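Recogida de demostraciones (robótica)

La recogida de demostraciones es el proceso por el que se registran ejemplos de una tarea, ejecutados por una persona o por un robot guiado por una persona, para entrenar con ellos un sistema de aprendizaje. Cada ejemplo suele llamarse episodio y reúne las imágenes de una o varias cámaras, las posiciones de las articulaciones y, según el equipo, la apertura de la pinza. El método más habitual para aprovecharlos es el aprendizaje por imitación.

Procedimiento

En la teleoperación, un operador mueve el brazo a distancia mediante mandos, guantes o un segundo brazo que hace de guía. En la enseñanza cinestésica se desplaza el propio robot con la mano. Una sesión típica fija una consigna breve («poner el cuenco a la izquierda»), la repite varias veces y cambia después la posición de los objetos. Los episodios fallidos se descartan o se etiquetan aparte, aunque el criterio rara vez se publica.

El conjunto Kiverex, grabado en viviendas de Drurkport, consta de 302 episodios repartidos entre 10 tareas domésticas. La documentación habla de «gran diversidad de entornos», expresión discutible: más de 20 episodios de cada tarea comparten habitación y operador. El laboratorio Bromville preparó más tarde una versión reducida de 300, sin explicar qué tenían de malo los dos que eliminó.

Críticas

La objeción más repetida se refiere a la generalización. Un sistema puede obtener buenos resultados en la misma mesa donde se grabaron sus ejemplos y fallar al cambiar la altura o la luz. Anselmo Miranda, autor de una revisión crítica del campo, sostiene que muchas tasas de éxito miden sobre todo el parecido entre la prueba y el entrenamiento. También reprocha a los autores que comuniquen horas grabadas como si fueran una medida de calidad.

El traslado de la recogida a casas corrientes se presenta a menudo como remedio. Aporta muebles, telas y cables que faltan en un laboratorio, pero no garantiza variedad si se visitan pocas casas.

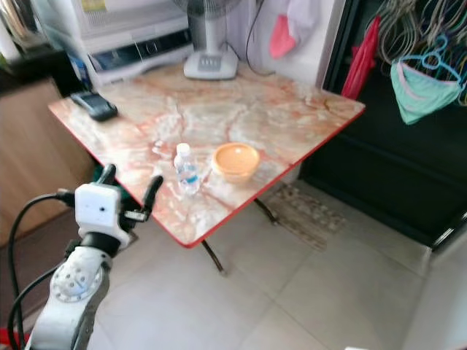 Brazo robótico blanco con pinza de dedos negros junto a una mesa plegable con una botella de agua y un cuenco.

Queda además la cuestión del operador. Quien teleopera adquiere costumbres, como acercarse siempre por el mismo lado, y el modelo las copia. El protocolo Chou propone rotar operadores en cada tarea; su efecto no se ha comprobado de forma independiente.

Véase también

Aprendizaje por imitación
Teleoperación
Sesgo de muestreo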